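Skerneck Jersey Display Case, Deep Version

I've been framing and boxing up sports stuff for 19 years now, and the question I get more than any other is what to do with a jersey that's too good to wear and too nice to leave in a drawer. For most people this case is my answer. It's the deep one, so there's room for a jersey folded over the padded form, plus a ball or a pair of boots on the shelf underneath if you want to make a whole display of it (I always do, I can't help myself!).

Okeke Woodwork builds the cases for me, and I finish them in my own shop. The frame is solid ash in black, walnut or natural. The front is UV-filtering acrylic on a hinge, with a little brass lock at the side. I used to sell a glass one and it looked lovely, but it weighed a ton and I hated shipping it. I don't miss it.

What you get:

The case, with the hinged front and 2 keys
A padded jersey form, adult size (ask me for youth, same price)
Acid-free backing board in cream, charcoal or forest green
Wall bracket, screws and anchors
A blank brass plate, or an engraved one if you send me the wording

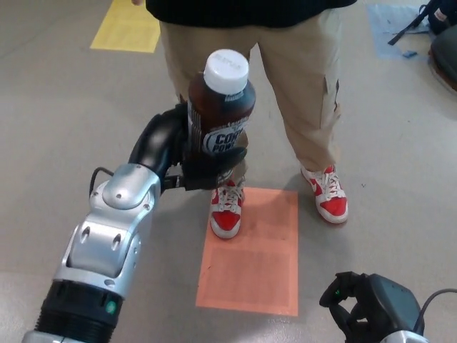 Now, the depth. The inside measures 6 inches front to back, and that matters more than you'd think. Shallow cases press the acrylic right up against the fabric, and on an old jersey with screen-printed numbers, the print can stick. I had one come in from a customer named Fatima Ekwueme, her dad's club jersey from his playing days in the Istlow league, and the number 7 had stuck fast to the front of a cheap case. We got it off in the end, but it took me a whole afternoon with the radio off. So please, if your jersey has printed numbers, give it some air.

Signed items need a bit more thought. Marker ink fades, even behind a UV filter, and it fades fastest in a sunny room. Hang the case on a wall that doesn't get direct light and skip the spotlight. If you really want lighting, I sell a low-heat LED strip that runs along the top inside edge, and I'd leave it off except when people are over.

People ask if they should wash a game-worn jersey before it goes in. Please don't! Grass stains and mud are half the reason a collector wants it. Let it air out flat for a few days, make sure it's completely dry, and fold it the way I show on the sheet that comes in the box. No pins, no tape, no glue. The form holds the shoulders and two soft clips hold the sleeves.

Got paperwork? There's a flat pocket behind the backing board that fits a letter or certificate, so it stays with the piece if you ever sell. I started adding that after Ayodele Ugwu bought one for a signed rugby shirt and asked me where the letter was supposed to live. Good question, and I felt a little silly.

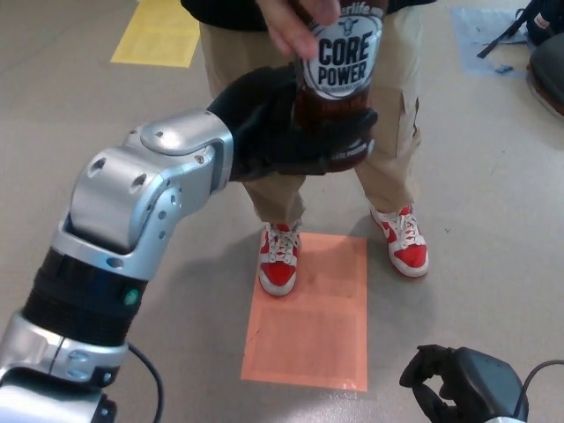
Photo: Clellow Picture Desk

Sizes and fit. The standard case takes any adult jersey up to a 3XL. Football jerseys with shoulder pads still in them won't fit, sorry, you'd need the custom size and you should email me first. Hockey sweaters fit fine but they're bulky, so I'd leave the shelf out. It lifts off its pegs, no tools needed.

Hanging it takes two people. The bracket has 4 screw holes and I'd like you to use all of them, into studs if you can.

Lead time is usually 4 weeks, longer if you want engraving. May gets busy with end-of-season gifts for coaches, so if yours is one of those, order early and tell me the date you need it by. I'll say straight away if I can't make it.

Returns are fine on unengraved cases in the original box. If the acrylic arrives scratched, send me a picture and I'll mail a new front, and you can keep the old one for a shop project.

Also in this range: Skerneck Ball Cube, Skerneck Bat Rail, Skerneck Double Jersey Case (made to order)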